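ok so a few of you asked what I do all day at Studerow now. Short version: I teach a robot hand to do kitchen chores by doing them myself, through a glove, from a chair across the room. Long version is this thread

We started in July with the simplest thing, which is moving the hand yourself. You grab the arm, push it where it should go, press save, push it some more. Fine for wiping a counter. Hopeless for anything with fingers, your own hands are always in the way!

So now it's the glove. I curl my finger, the robot curls its finger. There's a tiny lag and you stop noticing it by lunch, then you go home and wave at your coffee mug a bit too slowly (ask my wife)

The target for the toast task was 400 good demos. I have recorded 846. Of those, 417 were clean enough to keep. The rest are me dropping bread, me crushing bread, me sneezing with the glove on – that one went in the folder called "no"

Biggest thing I learned: don't be clever. My first week I did it a different way every time because I was bored, and the policy trained on that just hovered over the slot like it was choosing a sandwich. Wendy Treloar looked at my plots and told me to pick one approach and stick with it. Rude, correct

Second thing: go slower than feels natural, but don't stop. If you pause to think, the robot learns to pause to think. We had one version that froze for four seconds before every grab and it was my pause exactly. Creepy to see your own habits played back

The wrist view is what I steer by for the last few inches. Toast is up, fingers still open, and now I have to pinch it without making crumbs
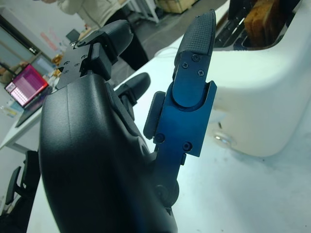 Panagiotis Kolev asks whether it wouldn't be quicker to script the whole thing, since a toaster never moves. Ours gets moved between runs on purpose, Panagiotis! A script would be grabbing air by run two

Next up is butter. I've asked for a second glove and a lot of paper towels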